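4. Logging an interview in the Gollia archive

Before you start: signed release form, recorder, spare batteries.

1. Open the Vestutside water history project. Click New Record.
2. Enter speaker name, last name first (Salgado, Madalena).
3. Pick the river or well site from the list. Not there? Leave blank, email Nuno Marinho.
4. Upload audio. Max 89 minutes per file, split anything longer.

Note: file names 16 characters or less, no spaces. Teh system cuts the rest.

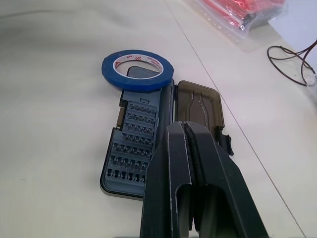 Open bit case on the table.

CAUTION: dont close the tab while audio is loading.

5. Click Save, then Submit.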